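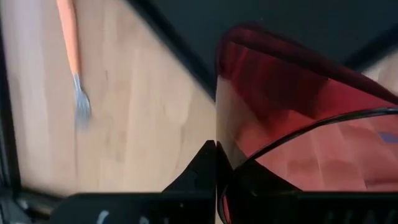

Chapter 6
Finding the Feet: A First Look at Foot Reflexology

By the end of this chapter you will be able to name the main zones of the foot, hold a foot so that your partner can relax, and give a short warm-up sequence on both feet. You'll also meet the client record sheet, which you will be using for the rest of the course.

Welcome to the feet! Up to now we have worked on hands, and if you've been practicing with friends and family you already know how much can be felt through the ball of a thumb. Feet are bigger, the skin is thicker, and there is far more variety from one person to the next (wait until you've met your first really high arch). Many students tell me this is the chapter where the course starts to feel real, and I remember feeling just the same when I trained with Mervyn Dawber in Hartley. He had us spend the entire first morning simply holding each other's heels. I thought it was a waste of time until the afternoon, when I tried to work on a foot I hadn't bothered to settle first.

Reflexology as taught in this book is a relaxation practice. Practitioners work from a map in which areas of the foot are linked with areas of the body, and the map is a tradition with its own history and its own disagreements. We don't diagnose with it, and we don't tell clients to change their medicines. If someone describes a worrying symptom, they need a doctor, and Chapter 9 goes through how to say so kindly.

Key words for this chapter
Zone – one of the lengthwise strips running from toe to heel
Guideline – an imaginary line across the foot, used to find your place
Thumb walking – small, steady bends of the thumb that creep forward over the skin
Support hand – the hand that isn't working, and the one beginners forget

Before you start
Wash your hands and check your nails. Ask your partner about recent injuries, broken skin, blood clots, diabetes and pregnancy, and write the answers down. If any of these apply, stop and read the safety notes at the back of the book before you touch the foot.

6.1 Holding the foot

Sit so that your partner's feet are level with your lower chest. Cup one heel in each hand and wait for 2 slow breaths. Don't squeeze, and don't stroke either – a light, moving touch tickles, and a ticklish foot pulls away. Let the weight drop into your palms. You may feel one leg let go before the other, so give the slower one a little more time, then slide your support hand up behind the toes and begin with the left foot.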